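Forty-Odd Letters and a Cold Room

Posted 2023-06-11

I've been meaning to write about letters for ages, and a long weekend with the rain coming sideways off the hills has finally sat me down to do it. Kettle on, dog on feet, blanket over both of us.

It started with my great-aunt's shoebox. When she moved out of the house at Kurnwood back in April, my cousin Hazel Begay drove up to help with the packing and came home with a boot full of things that didn't belong to anyone in particular. Egg cups, a barometer that only ever says Change, a bundle of knitting patterns with the good pages missing, and the shoebox. It was stuffed with letters from a man named Ketill Bisgaard, who had been her pen friend since they were both 13. They'd been matched up through a school scheme and simply never stopped. They wrote for more than 50 years and met once, for an afternoon, at a railway station cafe in Randberg. She says he was shorter than she'd imagined and ate two slices of cake.

I asked if I could read them and she said of course, they're only about the weather. And they are, mostly! Weather and bicycles and the price of butter. There's a long run in the middle about a neighbour's fence, which goes on for so many pages that I got quite invested and was cross when he changed jobs and forgot to say how it ended. But every so often there's a line tucked in between the butter and the fence that stops you cold, like the one where he says he has set two cups out again by mistake.

So I decided I'd start writing letters myself. Proper ones, with a stamp. I bought a pad of cream paper from Coelho, the little stationer near the library, and a pen I didn't need, and then I spent a fortnight not writing anything at all because I couldn't think where to sit. The kitchen table is where the bills live and I can't be charming next to a gas bill. The couch makes my handwriting slide downhill. In the end I cleared out the back room, which is freezing at this time of year but has the one thing I was after, and that's plain walls and nothing to fiddle with. 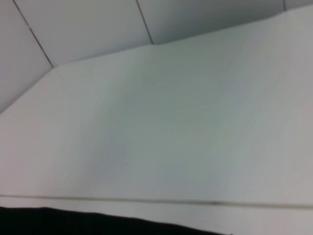 White surface, white wall, no excuses left.

My first letter went to an old workmate who moved up north, and it took me three goes. The first was far too formal (I believe I wrote "I trust this finds you well", to a woman who once saw me get my scarf caught in the photocopier). The second was all complaints. The third I wrote quickly, before tea, and just told her what I'd been cooking and who I'd run into at the shops, and that was the one I posted. She wrote back inside two weeks, four pages, with a pressed leaf and a recipe for lemon slice that I've now made twice.

I've learnt a few things since. Write the envelope first, then you feel committed. Don't apologise for how long it's been, as it eats up a whole paragraph and the other person was probably just as slack. Answer whatever they asked you, even if it was only about your knee. And if your handwriting is as ordinary as mine, use lined paper underneath and let the lines show through - it helps more than any fancy nib.

Hazel has joined in as well, though she types hers on the old Sovent portable from the same boot-load, and the letter e jumps up like a startled cat. I've grown fond of it. She's also been putting Ketill's letters in date order, with little slips of paper for the years that are missing.

My great-aunt, meanwhile, has asked for the box back. She'd like to read the fence part again. I'm taking it round on Thursday with some of that lemon slice, and I'm going to ask her whether she remembers how it ended.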